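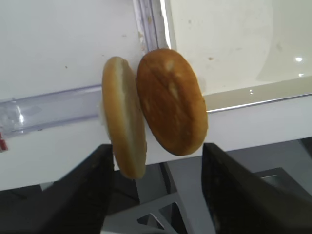 How I got a classic car ready for winter in a rented storage unit

My unit at Drusbridge is nothing fancy. Concrete floor, roll-up door, one light, one outlet that works if you push the plug in hard. But it's dry, and after a few winters of parking the old coupe under a tarp at my brother-in-law's place, dry was the only thing I cared about. I usually put the car away in December, and I've got the routine down pretty well now, so I figured I'd write it up for anybody renting a unit for the first time.

Before you move in

Read the lease. I know, I know, but do it! Some places don't allow a battery charger to be left plugged in, and some want proof of insurance for anything with an engine. Mine wanted the registration and a copy of the policy, and it took me two trips to get both in front of the right person.

Then measure. Take the width of the door opening, not the width of the unit (mine loses several inches to the door tracks). Fold the mirrors in if they fold. You also need to open the driver's door far enough to climb out, and if you're built like me that's more than you'd guess. Anil Naidu, two doors down from me, backs his wagon in crooked on purpose so he gets a bigger gap on the driver's side. Looks terrible, works great.

Getting the floor ready

Sweep it twice. Grit gets everywhere. After that I roll out a plain vinyl sheet and tape down the front edge so the tires don't bunch it up when I drive in. Leave the back edge loose until the car is where you want it, then tape that too.

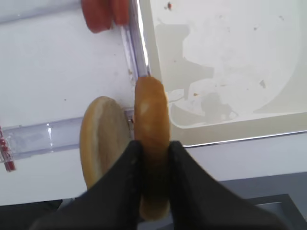
Next comes the car itself. I wash it on a Saturday, drive it a good long way so everything warms up and the water gets out of the door seams, and fill the tank on the way back. Fuel stabilizer goes in before the gas so it mixes while you're pumping. Run the engine for another ten minutes or so and it'll work its way through the lines.

Tires: I pump mine up a little over what I'd use for driving, staying under the maximum on the sidewall. Rodel Layug swears by jack stands, and he may be right, but I don't love the idea of crawling around under there in a cold unit with a flashlight in my teeth.

Putting it to bed

Park it, leave it in gear, and chock the wheels. Leave the parking brake OFF. I had the rear shoes stick to the drums one year and spent a whole spring morning with a rubber mallet, saying things I won't repeat.

Disconnect the battery, negative side first, or hook up a maintainer if your lease lets you. I pull mine and take it home. It sits on a shelf in the basement and gets topped up when I remember.

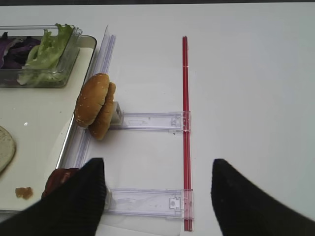

Stuff a rag in the tailpipe and another in the air intake to keep mice out, and tie a bright ribbon from each one to the steering wheel. Crack the windows a finger's width. Set a moisture tub on the floor mat, never on the seat, and check it every few weeks because they do fill up. Last thing, a soft breathable cover. Skip the cheap plastic kind, it traps damp against the paint.

I stop by once a month, lift a corner of the cover, have a sniff around for anything musty, and empty the tub. The gate at Drusbridge locks at nine, so if you're going after work, don't dawdle.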